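Puvura glove and gripper station: setup and upkeep notes

Scope
Setup, daily checks and repair of the single-operator table station used for the Puvura plush set. Task definitions and the export format are in the Niline repository.

Hardware
Sensor glove, right hand, with a square fiducial marker on the back
Hand-held gripper tool with wide-angle camera
Fixed camera covering the table
Rendus sync box, firmware 37 or later

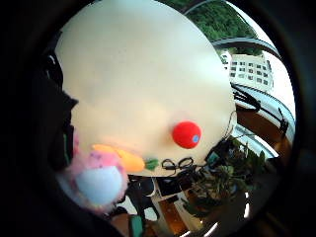

Objects are plush and felt. Loose fibers collect on the gripper pads and on the lens. Wipe both with a dry microfiber cloth before each block. Do not use alcohol on the pads; it hardens the surface.

Cabling
Run the glove cable along the underside of the forearm and leave slack at the elbow. The connector must not carry the weight of the cable. Coil the excess on the table, away from the place area.

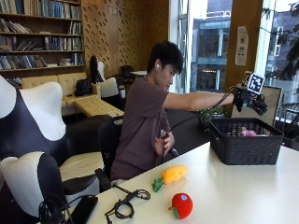 Marker check
Start the Hegde viewer and move the glove over every placement target. The marker ID must stay locked. If it drops out, check in this order: marker flat on its mount, glare on the print, fixed camera focus. Replace the print if a corner is lifting.

Camera calibration
Recalibrate the gripper camera after any knock or lens removal. Use the fisheye model; the pinhole model will not converge. Reject the result if reprojection error is above the limit in station.yaml.

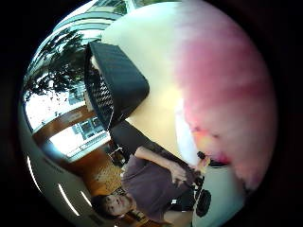 Known faults
Finger channel reads flat: reseat the connector, then restart the driver. If it stays flat, swap the cable before opening the glove.
Timestamps drift: power cycle the sync box. Error 983 means the clock line is open.
Dropped frames: the disk is nearly full, or the USB lead is on a hub.

Service interval
Replace gripper pads after roughly 3,000 grasps. Replace the glove cable every 9 weeks and enter the change in maintenance.csv.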